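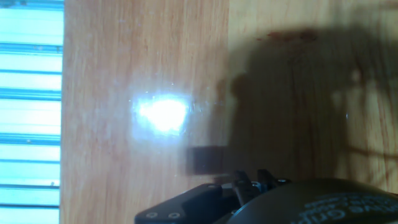

Hi Zulema,

February's update on the Saltano tool library, a bit longer than last time as there's lots to tell. The short version is that we're open, we're busy and we're still inside the Nutitz grant.

Membership has gone up to 266 households, and most of the new ones came through the flyer Bautista Jara left at the Figueroa Street bakery (best money we've spent, and it was only paper and ink). The evening opening until 8 pm is pulling in people who work in town, so I'd like to keep it going through winter. 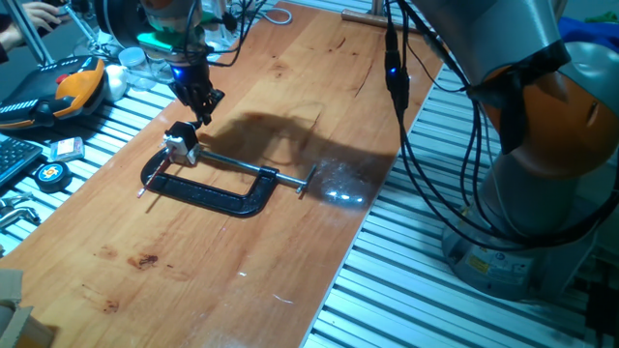

C-clamp on the long wooden tabletop.

Borrowing is a bit lopsided. Everybody wants the pressure washer and the hedge trimmer, and the tile cutter has hardly left its shelf. We've cut the loan period on the popular items to five days, which caused some grumbling at first but has really shortened the queue. Late returns are still my headache! I've started ringing people at teatime instead of emailing and they seem to like the chat.

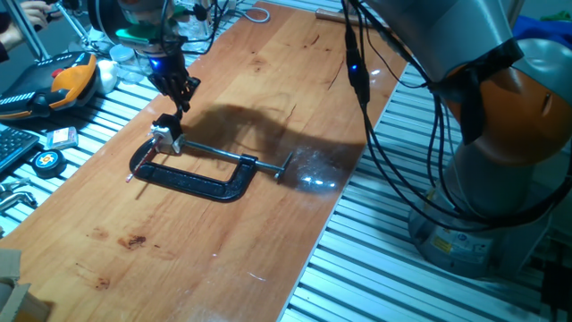 Repairs and small tools took up the biggest slice of spending this time. We bought 12 replacement blades and had two drills rewired, and I've set $100 aside for handles and fittings. Hand tools are much cheaper to keep going. A black C-clamp with a plain threaded screw and a T-handle asks for a drop of oil and not much else, so I'd like to put more of next season's money there and less into anything with a motor.

The booking software from Fleteck is mostly behaving. It still shows returned items as out overnight, and I've asked them twice to look at it. If it isn't sorted by our next catch-up I'd like your advice on whether we can switch.

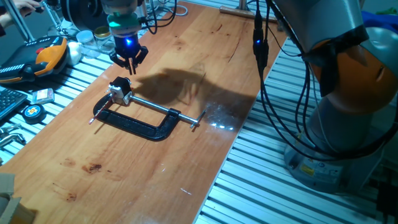 The clamp lying flat, screw and T-handle to the right.

Next up is the neighbourhood sharpening morning, plus new labels for all the shelves - the old ones have faded to nothing. Could you let me know if the second instalment can come a little early? The insurance renewal lands before it does.

Cheers, and come by for a cuppa any time.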